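How Does a Robot Hand Pick Up a Chopstick?
A Wullex Young Readers Explainer
April 25, 2018

Your hand has many joints, and you rarely need to think about them. A robot hand must be designed and built, and it is often much simpler. The Skuvex gripper, offered by Wullex as part of its Egan classroom kit, has two fingers. They move toward each other to close and away from each other to open.

Thin objects are a hard test for any gripper. A chopstick is narrow, light and easily rolled. If the fingers press too lightly, it slips. If they close in the wrong place, they miss it. Soft pads help, as they give the fingers a better hold than bare metal or hard plastic would.

The Egan kit contains one gripper, spare pads and a booklet of 14 activities. It is intended for schools and libraries, and an adult should be present whenever it is used. Schools may borrow a kit for two weeks at no charge. New bookings open in October.

Words to know
Gripper: the part of a robot that holds things.
Jaw: one of the fingers of a gripper.
Pad: the lining on a jaw that touches the object. 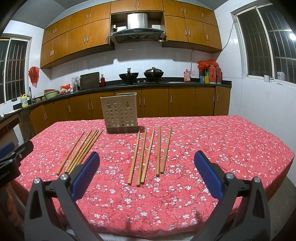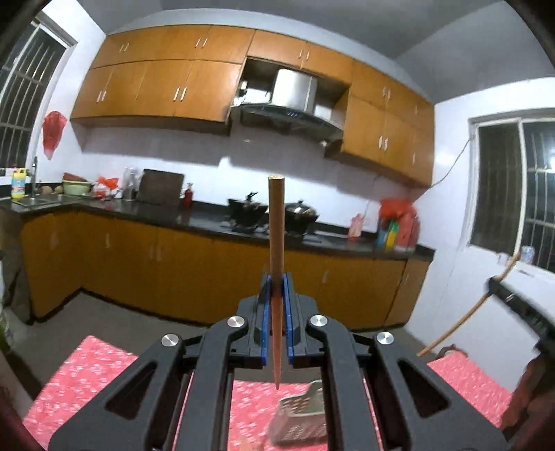
Blue pads line the gripper fingers in both pictures.

Reading time: 2 minutes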